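Getting your money back on a dud appliance: tips from my kitchen table

I got a full refund on a blender last month and I am still grinning! The jar had split after nearly 6 weeks, the shop said "talk to the maker," the maker said "talk to the shop," and in the end all it took was a folder and a calm letter. So I'm sharing everything I know.

Start a paper trail the day you buy. Tape the receipt inside the manual and take a photo of it too, as shop receipts fade to blank (mine from July is already pale gray). Write the serial number on the front of the manual while the thing is still out on the counter. You don't want to be lying under a dishwasher with a flashlight later on!

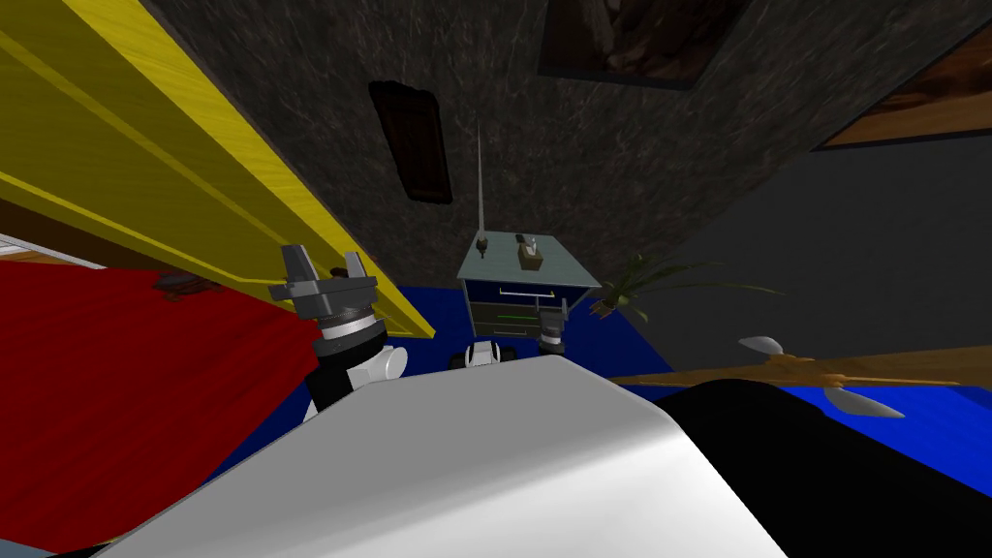 Yellow wood grain and a blue floor.

Next, open the box and check what is in it against the list on the side. Chargers, hoses, blades, filters, the lot. If a part you need is missing, tell the store that same evening, in writing. My neighbor Lavanya Kulkarni bought a Coutinho vacuum that came with no floor head, and her two-line email got her one in the mail.

Read the warranty before anything breaks. Look for how long it runs, who pays shipping, and whether you have to register. I put the end date on the kitchen calendar with a big red star.
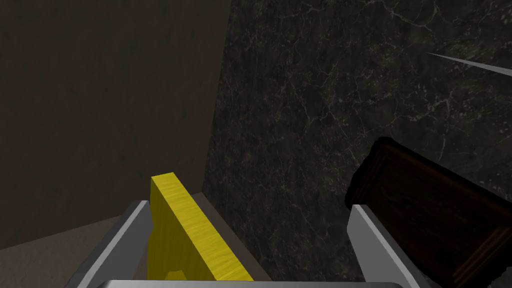
Then there's the letter itself, and this is my favorite part. Keep it to one page. Say what you bought, what you paid, what went wrong, and what you want: repair, swap or refund. Pick one! Give them a date to answer by. Mine said, "I paid $200 for this blender and I would like that amount returned to my card." No shouting, no life story.

Still stuck? Small claims court is a lot less scary than it sounds. Burgi Hauser from my sewing group took her Mirerard oven dispute there (a $1,000 oven, so well worth an afternoon) and said the clerk at the window was lovely and showed her which form to fill out. Bring 2 copies of everything, one for you and one to hand over.

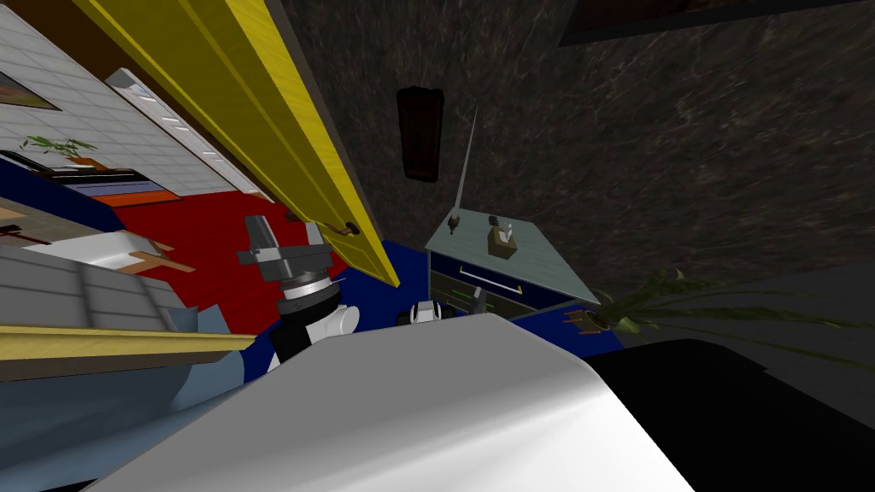 The yellow door, standing open.

Oh, and keep the broken item until the whole business is settled! I almost put that blender jar out with the recycling, and the maker asked for a photo of the crack the very next morning.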